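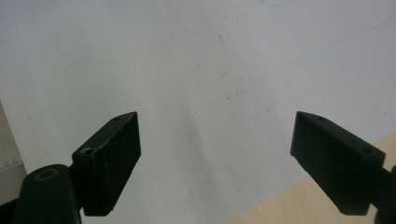 Minhas Storage: Frequently Asked Questions

Updated 10/9/19

What sizes do you rent?

Units come in small, medium and large. A small unit is the size of a walk-in closet and holds boxes, a bike and a chair or two. A medium unit will take the contents of a one-bedroom apartment if you stack well. Large units have a roll-up door and are all on the ground floor. The Sulov Road location has no large units.

Do I have to sign a long lease?

No. Rental is month to month with a two-month minimum. After that you can leave at the end of any month. We need written notice 3 days before the month ends. Email is fine. A phone message does not count as notice.

When is rent due?

On the first. There is a grace period of three days, after which a late fee goes on the account and your gate code stops working until the balance is paid. If you know you will be late, call the office first and ask for Maham Rajput, who handles billing at both locations.

Can I get in at night?

Gate hours are 6 a.m. to 10 p.m. every day, including holidays. Overnight access is not offered.

Is my stuff insured?

Not by us. Your homeowner's or renter's policy may cover items in storage, so check that first. If it doesn't, you can buy a plan at the desk that covers up to $2000. Whichever you choose, we need to see proof of coverage before you move in.

What can't I store?

Food, plants, animals, gasoline, propane tanks, paint thinner, fireworks, and tires in quantity. Drain mowers and generators before you bring them. Mattresses are allowed but should be in a bag. We sell bags.

Are the units heated?

The indoor units at Cliltora Avenue are kept above freezing in winter and are not air conditioned. Drive-up units at that location have no heat at all, and neither does anything at Sulov Road. Records, photographs, guitars and wood furniture should go indoors.

Can someone else use my unit?

Yes, if you add them to the account in person. They will get their own code. We will not cut a lock or open a door for anyone who is not on the account, family included.

What kind of lock do I need?

A disc lock. Padlocks with a long shackle don't fit the newer latches. You can bring your own or buy one from us.

Do you take a deposit?

Large units require a $200 deposit. It is mailed back after move-out if the unit is empty and swept. The other sizes have no deposit.

Is there a truck I can borrow?

No. There are hand carts by each entrance. Please bring them back when you finish.

Who do I call about a stuck door?

The office, during business hours. Rizwan Gondal does the repairs. Please don't force the door or pry at the track.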